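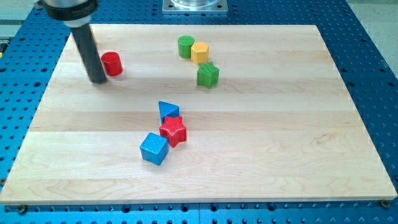
So what makes a bedside radio feel like it belongs in a bedroom? Mostly the knob, I think, and how little light the thing gives off at night.

That's where I've landed after a long day on the Stollel job, anyway. They want a radio for people who've stopped taking their phones to bed, and Angus Sutherland has been pushing for a fabric front since February. I keep telling him every speaker on the shelf has a fabric front! He says that's why people like them. We went back and forth until lunch and I had my sandwich at my desk, sulking a little.

Gun-woo Choo came in with 7 new knob sketches and I loved two of them right away. One is wide and shallow, like a jar lid, and you could find it half asleep with the flat of your hand. The other is prettier but I'd knock it off the nightstand (I knock everything off the nightstand). Angus picked the pretty one, of course.

Then the price call. Stollel wants it in stores at $99 and the first run is only 1000 units, so there goes my heavy metal base. I've asked Rirgate to quote on a smaller weight tucked inside the case, and if they can't do it I'll try Pullow, who are slow but very nice on the phone.

Oh, and the color names. We're down to Sun for the yellow one and nothing at all for the gray. I wrote "Porridge" on the board and got a groan from both of them. I still like Porridge.

Need to call Rirgate back first thing, before Angus gets in.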